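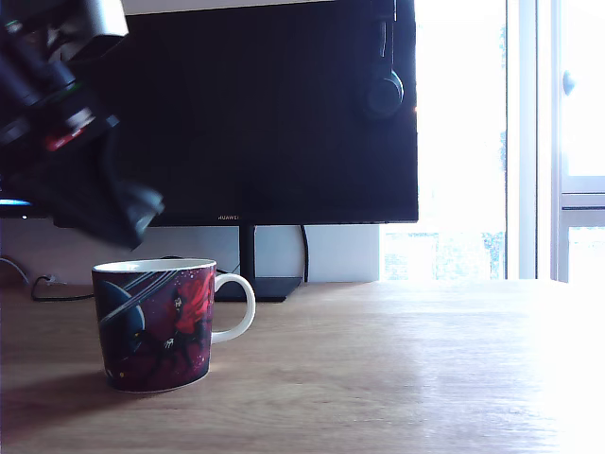

Section 4. Setting up and caring for the desktop

This section applies to the Wident desk with the Boren light oak top. Assemble the frame as shown in Section 3 before you begin. Revised May 2025.

4.1 Placing the monitor

1. Wipe the desktop with a dry, soft cloth. Grit left under a monitor base will scratch the finish.
2. Set the monitor stand on the desktop with the back of its base at least 60 mm from the rear edge.
3. Connect the power and video cables. Leave enough slack to tilt the screen without pulling on the plugs.
4. Check that no cable is trapped under the stand.

Note: Headphones may be hung on a corner of the monitor if the stand is steady. Take them off before you tilt or turn the screen.

4.2 Mugs and other drinkware

Ceramic mugs can be used on the desktop. The unglazed ring on the bottom of some mugs is rough and can mark the surface.

1. Run a finger around the bottom of the mug. If it feels rough, use a coaster.
2. Keep the mug clear of the monitor base and cables, with the handle turned toward your usual hand.
3. Lift the mug to move it. Do not slide it across the grain.

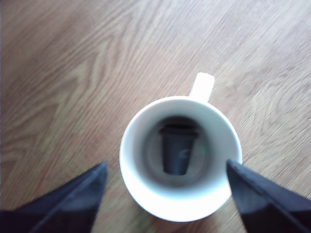 4. Before filling a mug that has been standing on the desk, look inside and take out any small items.
5. Wipe up spills at once, working along the grain.

Caution: Do not place pans, kettles or other hot cookware on the desktop. Heat marks are not covered by the Carrasco surface warranty.

4.3 Grain and color

Wavy lines, loops and areas of fine, close grain are normal in this top and may differ from the sample you ordered from. The wood will also change color in daylight. If the desk stands near a window, move the mug, monitor base and other items from time to time during the first months so that the top ages evenly.

4.4 Oiling

Oil the top every January with Skerbridge Clear Oil, part no. 392. Clear the desktop first, apply a thin coat with a lint-free cloth, and wipe off the excess. Replacement cloths are part no. 228.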